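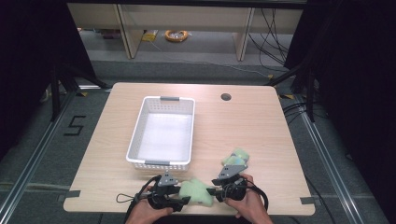 White basket, green sponges, and a light wooden table.

I have become a person with opinions about sponges. I blame the laundry sink, which by the end of last winter had eleven half-dead ones lined up behind the tap, all of them too good to throw out and too grotty to use on anything I'd eat off. My sister came to stay, opened the cupboard underneath and shut it again without a word (she is not normally a quiet woman).

So this month's job in the great household sort-out was the cleaning cupboard. I'd been putting it off because it's boring, and then it took one afternoon and I was weirdly thrilled with myself by dinner time.

The basket is the bit I want to rave about. It's a plain white plastic one with little slots all along the sides and a grey handle set into each end, and I paid five dollars for it at Gruditz when they were clearing out the storage aisle. I very nearly bought the fabric ones in the nice mustard colour. So glad I didn't! Foam needs air. Put a sponge away even slightly damp in a cloth box and you'll smell it before you find it, whereas slotted sides let everything breathe and you can rinse the whole basket under the garden hose when it gets mucky.

Next, the sponges themselves. I've gone over to green foam ones for the bathroom and I'm not going back. I like the odd shapes – a star sort of thing with points gets in behind taps much better than a rectangle does, and the kids will do the basin without being asked twice if they get to use a star. One's a pale plain green and another is more mottled, with a bit of blue-green through it, so I've made the mottled colour the bath and the plain colour the basin. Will anyone else in this house stick to that? We'll see.

My system, if you can call it that, goes like this. Everything comes out of the cupboard and onto a table. It has to be a table, because if I sort on the floor I end up sitting down and reading the backs of bottles. Anything crumbling goes in the bin. Anything that's still okay but ugly goes in an old ice cream tub in the shed for bikes and outdoor chairs. Whatever is left goes in the basket, and when the basket is full I stop buying things. I kept two bottles of the Busatis bathroom spray, one box of bicarb and a scrubbing brush I'm fond of, and gave the unopened floor cleaner to my neighbour Ginevra Orlandini, who has tiles everywhere and a large wet dog.

A few of you asked after my April post whether I still wipe down the shelves with vinegar. I do, half and half with warm water, and then I leave the cupboard doors open overnight. Hugely annoying if you get up for a glass of water in the dark, as my shin can tell you.

I haven't worked out what to do about the microfibre cloths. There are 22 of them and they breed. I tried rolling them, and they unrolled. I tried filing them upright and they slumped over like teenagers. If you've got a way of keeping them tidy that doesn't involve ironing, leave me a comment, please.

Linen cupboard next, once I've found the other half of the Flenis sheet set.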